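Greifer lässt mitten in der Bewegung los, Sitz knallt runter
Forum > Handgeführte Greifer & Datenaufnahme > Störungen und Sicherheit

bermudez_e
Hallo zusammen, ich hab da mal ein Problem, bei dem ich langsam graue Haare kriege. Wir nehmen gerade Badezimmeraufgaben mit den Handgreifern auf (Deckel hoch, Sitz hoch, Sitz runter, so Sachen) und seit Dienstag macht der rechte Greifer, was er will. Man hat den WC-Sitz sauber zwischen den Backen, hebt an, und irgendwo auf halber Höhe geht die Kraft weg. Kein Piepsen, kein Fehler im Log, die Backen geben einfach nach und der Sitz kracht auf die Keramik. Gestern hatte Giuliana die linke Hand noch am Beckenrand. Blauer Daumennagel, zum Glück nicht mehr.

Firmware ist die aktuelle von Prokeo, Akku voll, Kabel getauscht. Von 145 Durchläufen waren 12 solche Abbrecher dabei. Hat das schon mal jemand gehabt?

papa_paucar
Autsch, gute Besserung an Giuliana! Klingt für mich nach rutschigen Backen. WC-Sitze sind glatt und haben diese runde Kante, da hat man schnell nur noch eine Linie als Auflage. Hast du die Beläge mal mit Alkohol abgewischt?

bermudez_e
Jep, abgewischt und auch einmal neue drauf. Keine Änderung. Und es fühlt sich nicht nach Rutschen an, der Abzug wird am Finger plötzlich leicht. Als ob innen was durchläuft.

Orlando_C
Dann ist es die Sperrklinke, wetten? Bei den Bimine-Gehäusen sitzt die auf einem Stift, der mit der Zeit wandert. Bei schräger Last springt sie raus. Mach mal Bilder, wie ihr das haltet, der Winkel ist da entscheidend.

bermudez_e
Gerne, sind beide aus unserem Testbad im Cisneros. Kopfkamera und Greiferkamera:
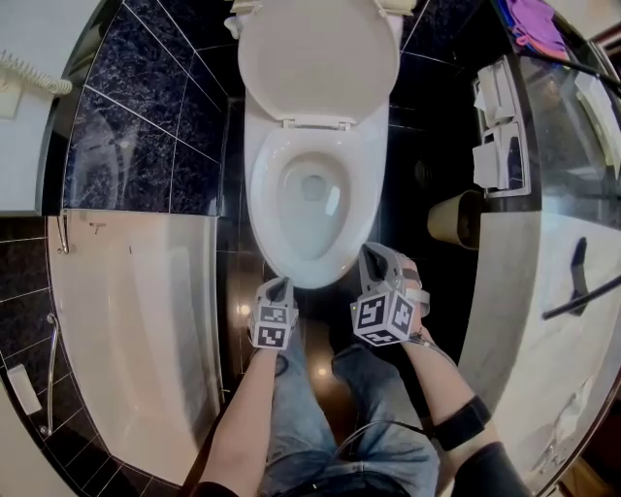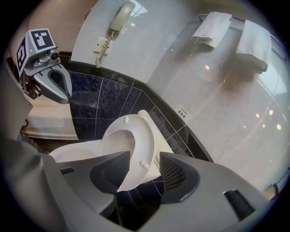
Was mich an der Klinken-Theorie stört: beim Deckel passiert es nie, und den heben wir mit genau derselben Handhaltung. Nur beim Sitz. Der ist natürlich schwerer, aber so viel schwerer nun auch wieder nicht. Ich hab den Greifer mal mit einer Wasserflasche belastet, senkrecht nach unten, da hält er minutenlang.

Orlando_C
Senkrecht sagt halt gar nichts. Beim Sitz hast du ein Scharnier, das zieht dir die Last im Bogen durch die Backen, und irgendwann steht sie quer zur Klinke. Häng die Flasche mal seitlich dran und dreh das Handgelenk langsam um 50 Grad. Wenn er dann aufgeht, hast du deinen Fehler.

rosalba.m
Ich misch mich mal ein, auch wenn ich gleich wieder die Spielverderberin bin: warum wird da überhaupt weiter aufgenommen? Ein Greifer, der unter Last ohne Vorwarnung aufgeht, gehört in die Kiste mit Zettel dran. Heute ist es ein WC-Sitz, nächste Woche hält jemand damit einen Topf mit Nudelwasser.

papa_paucar
Na ja, Rosalba, ein bisschen die Kirche im Dorf lassen. Es ist ein Klositz. Wenn er nicht aufnimmt, findet er den Fehler auch nicht.

rosalba.m
Zum Fehlersuchen braucht man eine Wasserflasche und keine Finger am Beckenrand. Bei uns bei Skirkano gab es mal genau so eine Diskussion, und hinterher hatte eine Kollegin zwei Wochen eine Schiene. Fehlersuche gerne, Aufnahmebetrieb nein.

bermudez_e
Okay okay, ihr habt ja beide irgendwie recht. Ich hab den rechten heute Mittag rausgenommen und den Ersatz drangehängt. Und Orlando: Volltreffer! Flasche seitlich, Handgelenk gedreht, zack, offen. Beim zweiten Versuch gleich wieder. Hab dann aufgeschraubt, der Stift stand um die 2 Millimeter raus und die Klinke hat oben schon eine blanke Ecke.

Orlando_C
Sag ich doch :) Stift nicht einfach wieder reindrücken, der kommt zurück. Klinke neu, Stift neu, und eine kleine Sicherungsscheibe davor. Schraubensicherung hilft da nix, hab ich probiert.

papa_paucar
Widerspruch, bei mir hält die Schraubensicherung seit Dezember. Aber ich hab auch die ältere Klinke mit dem breiteren Fuß.

bermudez_e
Gut zu wissen, ich nehm trotzdem die Scheibe. Was mach ich eigentlich mit den Durchläufen, bei denen der Sitz runtergefallen ist? Löschen oder als Fehlversuch markieren?

rosalba.m
Markieren. Und die Hand bleibt beim nächsten Mal vom Beckenrand weg, liebe Grüße an den Daumen.

bermudez_e
Richte ich aus! Teile sind bestellt, ich melde mich, wenn der Greifer wieder zusammen ist.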